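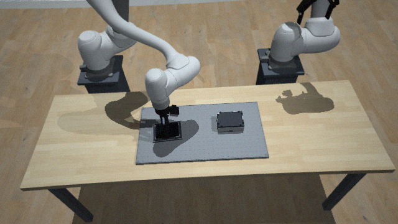
The Ferry to Mistley

My aunt left me a lighthouse, or so the letter claimed. It was a porch with ambitions. It stood on the Givusside shore, 15 steps high, and it came with a cat named Zolledine and a debt of 2778 dollars.

I wrote to the bank to ask which of the three I could return. The bank sent a calendar.
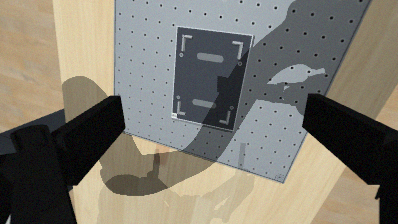

By August the cat and I had an arrangement. I paid for the fish and she disapproved of it. Evenings, we lit the lamp for the Mistley ferry, whose captain had asked us twice to stop.

"It confuses people," he said. "They think there's a rock."

"Is there a rock?"

He looked at the water for a while.
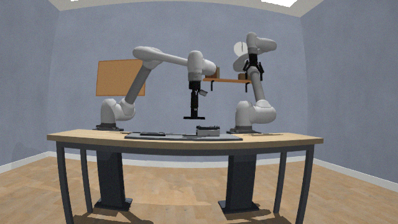
The next week he brought a chart from 1780 and a bottle of something brown, and we went looking for it in his rowboat. The cat stayed home with the lamp.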